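Dirndale 卓上アームセル
仕分け・載せ替え作業の半自動化ユニット

製品情報 | 導入の流れ | 仕様 | 作業者への影響 | お問い合わせ

概要

Dirndale(ディーンデール)は、作業台の奥側にアームを一台据え付け、手前の面を作業範囲として使う卓上型のセルです。小物部品の仕分け、治具への載せ替え、検査前の並べ直しなど、これまで人が座って続けてきた反復作業の一部を受け持ちます。

既存のラインを組み替えずに置けることを前提に設計しています。コンベヤとの連動は必須ではなく、作業台とトレイだけで運用している職場もあります。

受け持てる作業

・形や色で区別できる小物の取り分け
・トレイや台の上への積み置き
・寸法の異なる部品が混在する台上での拾い出し
・夜間の並べ直し(翌朝の検査準備)

次の作業には向きません。柔らかく変形する袋物、絡み合ったケーブル、向きを目視で判断する必要のある薄物。これらは引き続き人の担当とし、セルには振り分けないでください。

動作の事前確認(シミュレーション)

納入前に、お客様の作業内容に近い配置を計算機上に作り、アームの姿勢と指先の届く範囲を確認します。実機を止めずに配置を変えられるため、現場の担当者にも画面の前に座ってもらい、置き場所や順番について意見をもらっています。大きな部品の上に小さな部品が載っている場合や、部品どうしが寄り合っている場合は、つかむ順番によって隣の部品に触れるおそれがあるので、この段階で必ず検討します。

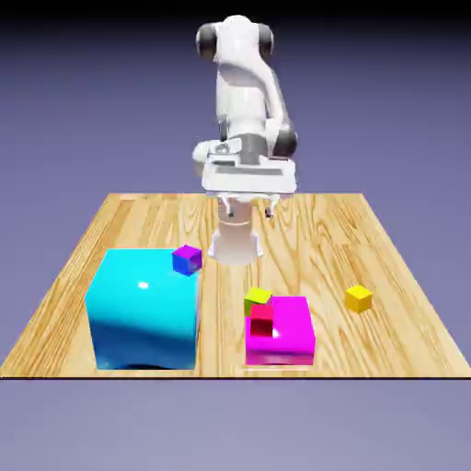
事前確認の画面。木目の台に大小のブロックを置いた配置で、グリッパは何もつかんでいない。

確認用の配置は単純な立方体やブロックから始めます。実部品の形状データは二回目以降の打ち合わせで読み込みます。最初から実部品を使うと、形状の細部に議論が集まり、置き場所の検討が後回しになりがちでした。

現在の標準手順では、一つの配置につき16通りのつかみ順を試し、干渉のあった順番を除外します。残った候補の中からどれを採用するかは、現場の作業責任者が決めます。

作業者の仕事はどう変わるか

導入についてのご相談で最も多いのが、この点です。Festent社の組立部門での運用をもとに説明します。

同部門では、仕分け台に付いていた作業者が一日の大半を部品の取り分けに使っていました。導入後、取り分けそのものはセルが行い、作業者は次の業務に移りました。

・トレイの補充と、払い出し先の切り替え
・セルが判定を保留した部品の確認
・不良の傾向の記録と、前工程への連絡
・配置変更時の動作確認

仕分け台を担当していたHamdia Endale氏は、現在、配置変更の責任者を務めています。「手を動かす時間は減りました。そのかわり、止まったときに理由を調べる時間が増えています。最初の一か月はそちらのほうが疲れました」とのことです。

この「止まったときの対応」は、導入計画で見落とされやすい部分です。担当者に停止対応の時間を割り当てないまま従来の生産目標を維持すると、負担は軽くなりません。当社では、立ち上げ期間中の目標値を据え置くか下げるよう、書面でお願いしています。

また、座り作業から立ち歩く作業への変化を歓迎する人もいれば、そうでない人もいます。腰や膝に不安のある方には、保留部品の確認を着席で行える配置をご用意できます。

教育と引き継ぎ

操作教育は三段階に分かれています。

1. 日常操作(始動、停止、トレイ交換)
2. 保留対応と簡単な復旧
3. 配置の変更とつかみ順の選択

日常操作は対象となる作業者全員に受講していただきます。第三段階は各職場で二名以上の受講を推奨します。一名だけに任せると、その人の休暇中に配置を変えられなくなるためです。

教材は導入教育担当のLeonor Prataが作成し、現場の用語に合わせて書き換えてから配布します。教材の改訂は毎年3月です。

仕様(標準構成)

型式:Dirndale 31
アーム:多関節、台上固定式
先端:二本指平行グリッパ
一回の設定で登録できる部品種:31種まで
可搬質量:300 g(グリッパを除く)
据付:既存の作業台に直付け、または専用台
操作部:タッチ式パネル、日本語表示
付属ソフト:Pacheco 配置確認ツール(事前確認と同じもの)

専用台の天板は木製と金属製から選べます。静電気対策が必要な職場では金属製を選び、接地工事を併せてご依頼ください。

安全について

人と同じ台で同時に作業する構成には対応していません。アームの動作中は作業範囲に手を入れないでください。トレイ交換は停止表示を確認してから行います。停止から再始動までの操作は、トレイを交換した本人が行う決まりとし、別の作業者による始動は避けてください。

据付後のリスク評価には、設備担当者だけでなく、実際に台に付く作業者にもご参加いただきます。

導入の流れ

お問い合わせのあと、作業の見学、事前確認、据付、試運転の順に進みます。見学では通常どおりの作業を見せていただければ十分です。整理や準備は必要ありません。見学には技術担当のTiago Teixeiraと、運用担当のRodrigo Barretoが伺います。

試運転の期間はnearlyに相当する概算ではなく、作業内容を確認したうえで見積書に日数を明記します。

保守

保守契約は保守子会社のDallentがお引き受けします。グリッパの指先は消耗品です。摩耗の点検方法は日常操作の教材に記載しています。停止記録をお送りいただくと、つかみ順の見直し案をお返しします。

お問い合わせ

製品窓口:Rodrigo Coelho
お問い合わせフォームに、現在の作業の内容、扱う部品の種類、台に付いている人数をご記入ください。

関連ページ
Pacheco 配置確認ツール
操作教育の日程と受講条件
消耗品の注文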